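# Kershaw open day, textile care rooms

We drove up on January 16, 2022, and parked behind the old mill building. Entry was free, and the desk at the front gave out a folded map and a sticker. Darren Nuttall met our group of 32 by the stairs and took us around. He has run the folding and finishing side at Kershaw since the move from the smaller Billent site.

The first stop was the sorting hall. Carts come in by the loading door and go straight to a row of bins marked by fabric weight. It was loud in there and Darren had to repeat himself. Almost 490 pieces go through on a normal morning, he told us, more in October when the hotels change over their bedding.

After that we went up one floor to the practice room, where people learn to fold. I liked this part best. The work surface is covered with a big beige cloth, and the dark blue one to be folded goes on top of it in a heap. Darren said the heap is the hard part – anyone can fold a cloth that is already flat. You have to find an edge first, then a corner, and only then pull it out to its full size.

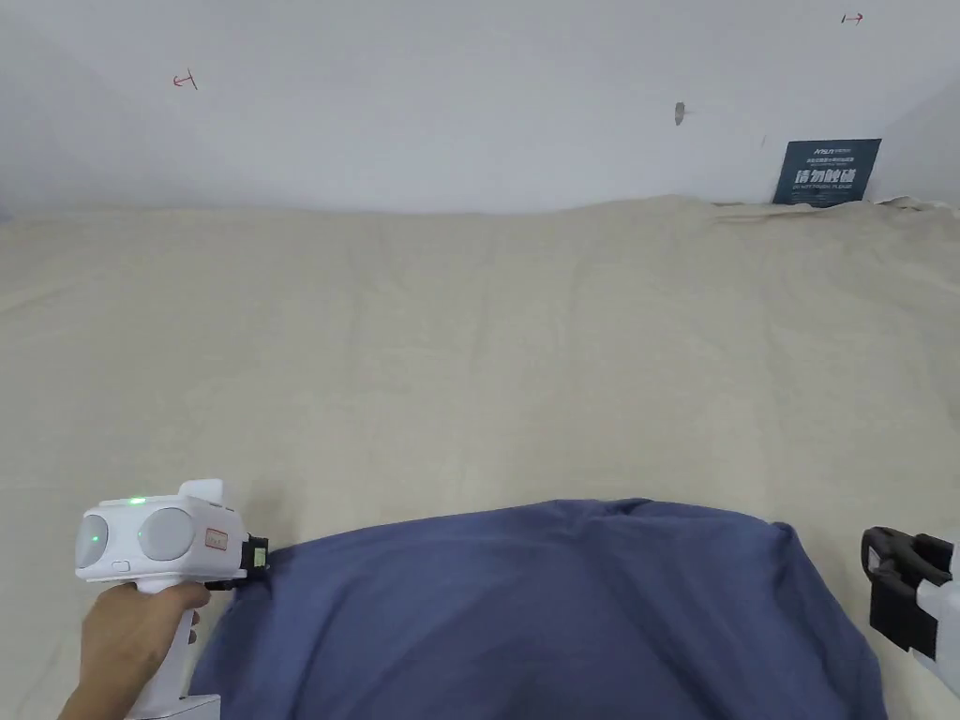

He showed us two ways of doing it. In the first you pick up a corner, run your fingers along the hem to the next one, and shake. In the second you leave the cloth down and work the creases outward a little at a time. The second is slower but suits heavy fabric. I tried both with a spare towel and got a lopsided square each time. A woman from the Dusis guesthouse did much better and was asked if she wanted a job.

The last room was storage. Shelves to the ceiling, labels on the front, and a ladder on a rail. There was some talk about cedar blocks, which Darren doesn't use.

Tea was in the Clekeo room on the ground floor, with rolls and a plain cake. The toilets are across the yard, so take a coat. The whole visit took us two hours, and the stairs are steep – there is an elevator, but you have to ask for it at the desk.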